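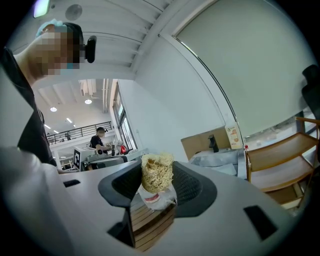
Dried noodles in the grip of a hand-held gripper, wrapper still on the bottom half.

Can robots do chores yet? Your questions, my answers
Last updated 26/04/2018

I'm Leonor Fonseca and I run this little site in the evenings. I spent years on the packing floor at Pelletier before I got curious about the machines, and these are the questions that land in my inbox over and over. If yours isn't covered, write to me and I'll get to it (slowly, sorry!).

So can I buy a robot that does my housework?
You can buy one that vacuums, and one that mops if you're patient with it. Anything that means picking stuff up and putting it somewhere else, no, not for a normal home. I get asked this every November when people start thinking about presents, and so far I keep giving the same answer.

Why are noodles such a big deal to you?
Ha, fair question. I've gone on about them before. A block of dried instant noodles is light, it's bumpy, and it snaps if you squeeze too hard. Put a crinkly plastic wrapper around it and now the outside slides while the inside stays put. You and I grab one without looking. For a machine that's a whole afternoon. If you want to know how good a gripper is, skip the video of it stacking wooden blocks and ask to see it handle groceries.

Is a soft or bendy finger better than a hard one?
For food, I lean soft, or at least something with a bit of texture on the inside so you can hold on without crushing. Hard metal jaws are great on parts that are all the same size. I watched a pair of them at Pelletier work happily all day on steel brackets, then make crumbs out of the first cracker we gave them.

What's the point of a gripper you hold in your hand? Isn't that just tongs?
Kind of, yes! But if it has a camera on it, you can do the chore yourself and keep a record of how it went from the gripper's point of view. Then that goes into teaching a robot with the same sort of fingers. I like the idea a lot because regular people can do it, and regular people are the ones who know how to put groceries away.

How many tries does a robot need before it learns something?
More than you'd like. My friends at Idside have been teaching one arm to move packaged food from a table to a shelf, and their log was at 2587 tries when I last asked. With the first 100 it mostly learned to knock things over. It's much better now with stuff it has seen before. Hand it a new package and it gets shy again.

What about folding laundry?
Slow. The nicest demo I've seen in person took nearly 40 minutes on a small pile of towels, and I'd have had them in the closet before the first one was done. Shirts are worse than towels. Please don't ask me about fitted sheets.

And dishes?
Loading plates into a rack can be done if the plates match and the rack never moves. My plates don't match. Do yours? Glasses are hard for the cameras to see, and a greasy pan is hard for everybody.

Are shop floors further along than kitchens?
Oh, by miles. On a shop floor you get to change the room to suit the machine. You bolt down a table, fix the lighting, and feed parts in facing the same way. At Elora they have a cell that packs 230 cartons an hour and I could stand there and stare at it all day. But somebody still walks over to clear jams, and mixed boxes still go to the people at the hand bench.

Will one of these take my job?
I can't promise anything either way. What I've seen is the dull repeat stuff going first, and the fiddly in-between jobs hanging around much longer than the sales folks said they would. If you're the person who knows why the line jams, I'd want you on my team.

Do you recommend the Puvon home arm?
I had one on loan for a few weeks and sent it back. It's fun, the app is easy, and it handed me a banana! But it needs a clear counter and I don't own one of those. If you like tinkering, go for it. If you want less work around the house, wait.

Can I try teaching a robot myself?
Sure, and you don't need to know code to start. Pick one tiny chore, like moving a snack from the table to a shelf, and do it many times in slightly different ways. Change where the snack starts. Use different packages. Go slower than feels natural, and leave the messy tries in until someone tells you to take them out.

Can I repost your answers?
Yep, just link back here and keep my name on it.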